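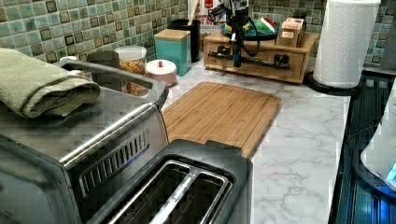
The Nirnside Overarm above a kitchen counter, with its gripper down at the front of a bamboo drawer organizer.

Nirnside Overarm

The Nirnside Overarm is a robot arm kit for home kitchens, sold by Nirnside, a small company in Cambridge. It comes with a black arm, a two-fingered gripper, a control box, a mounting rail and a license for the teaching software. The arm hangs over the counter and reaches down to it, and its main jobs are opening drawers, moving light things from one spot to another and putting them back. I've been keeping this entry up since November, when I got to spend a good while with one, so expect some opinions mixed in with the facts. (Corrections are welcome, especially on the early history, where I'm leaning on what people told me.)

Name

The company's own paperwork calls it the Overarm. Older pages in the manual still say "Varnimcombe," which was the project name before there was a product to sell, and the software folder is called Varnimcombe to this day. If you see people in the owners' group talking about "the Varn," they mean the same arm. There is also an Owusu gripper, which confused me for a while! That's the optional soft gripper, sold separately, and it fits the same wrist.

History

Kekeli Boateng started Varnimcombe as a bench project for picking up lab glassware. It moved into the kitchen when he found that his test drawers were getting more interest from visitors than the glass was. Golnar Abbasi joined to write the teaching software, and most of what I like about the kit comes from her side of it. The first kits went to a short list of buyers who had agreed to send back their logs, and general orders opened after that. The current manual is dated December 11, 2018, and everything below matches that edition.

Hardware

The arm has six joints, counting the one that turns the wrist. The standard gripper has two dark fingers that close toward each other, and the fingertips are replaceable – you get a spare pair in the box along with a tiny hex key that I lost almost at once. Cables run on the outside of the arm with slack loops at the joints. It looks a little untidy, and I do wish there were a sleeve for them, but it means you can swap a bad cable without taking the arm apart.

The rail takes some planning. It has to be fixed to something solid above the counter, and the manual has a long chapter on walls, shelves and freestanding frames. I went with the frame. Putting it together is a two-person job, and the instructions have the crossbar step in the wrong place (do it before you tighten the feet, whatever page 6 says). The control box sits on the floor or on a shelf and has a fan you will hear.

Power is from a normal wall outlet. There's a big stop button on a long cord, and the arm won't start unless the button is plugged in.

Teaching and software

You don't write code to use the Overarm, although you can if you want to. You put it in teaching mode, take hold of the wrist and guide the gripper through the task by hand while the software records the path. Then you play it back slowly, fix the parts that went wrong and save it under a name. My first saved task was called "drawer please work" and I never got around to renaming it.

A recording can be split into pieces, so "go to the drawer," "close fingers" and "pull" can each be redone without touching the others. This is the best part of the whole package. With most of the hobby arms I've tried, one bad grab means starting over from the top, and here I could redo just the grab and be back at it before my coffee was finished.

The software keeps the last 50 recordings and then starts asking you to delete some. It doesn't overwrite anything on its own, which I appreciated, but the warning box pops up every single time you save and there's no way to turn it off.

Use in the kitchen

Drawers are the showpiece. A small countertop organizer makes a good first subject, especially one with a bracket or handle on the front that the fingers can get around. A flat front with no handle is much harder, and the manual suggests sticking on a pull. Light boxes matter too: if the drawer is stiff and the box is light, the whole thing can slide toward you. Nirnside sells grippy pads for that, although the shelf liner from my own kitchen did the same job.

What surprised me is how much the rest of the counter matters. Most kitchen counters aren't cleared for anybody, and a real one tends to look a lot like the one in the photo, with a toaster and a toaster oven up front, a cutting board lying flat, canisters along the backsplash and a roll of paper towels in the corner. The arm comes in from above, so low things like a cutting board are no trouble. Tall things are. A paper towel roll or a container full of utensils takes up just the kind of space the elbow likes to swing through, and you have to teach it a path that stays clear.

The software has a feature called keep-out boxes for this. You touch the gripper to the corners of an object and the arm treats that block of space as solid. It works well as long as you put the object back where it was. Move a canister and the box stays behind, so I got into the habit of wiping all my boxes and redoing them whenever I rearranged the counter.

Things it handles nicely: handles and brackets, small cardboard boxes, toy fruit, rolled-up dish towels. Things I gave up on with the standard gripper: anything slick and round, jar lids, a full bowl of anything. The Owusu gripper does better with round objects, but it's slower to close and I never trusted it on a drawer.

The manual says to keep the arm away from stoves and cooking appliances while they're on, and to unplug a toaster before teaching any path that passes over it. I'd call that common sense, but it's printed in bold, so I'm passing it along.

Price and support

The full kit costs $3,379, with the frame and the Owusu gripper extra. The warranty runs 18 months and covers the arm and the control box, with fingertips and cables left out. Support is by email. I wrote twice: the first answer came the next morning with a fix for my wrist joint drifting, and the second one (about the warning box) got a polite note saying it was on the list.

The code side is documented in a separate booklet, and the examples in it run as printed, which I can't say for every kit I've owned. There's no phone app.

Reception

In the owners' group the teaching mode gets nearly all of the praise, and the rail gets nearly all of the complaints. Several people say it's too much money for something that opens drawers, and if that's all you want from it I'd agree with them. I got my fun out of it as a way to learn how arms move in a cramped, ordinary space, and for that it's the kit I'd pick first. Schools seem to like it for the same reason, though a few have asked for a shorter rail that fits over a desk. Golnar Abbasi has told the group that one is being tested.

See also

Owusu gripper
Keep-out box
Teaching by hand
Countertop frames and rails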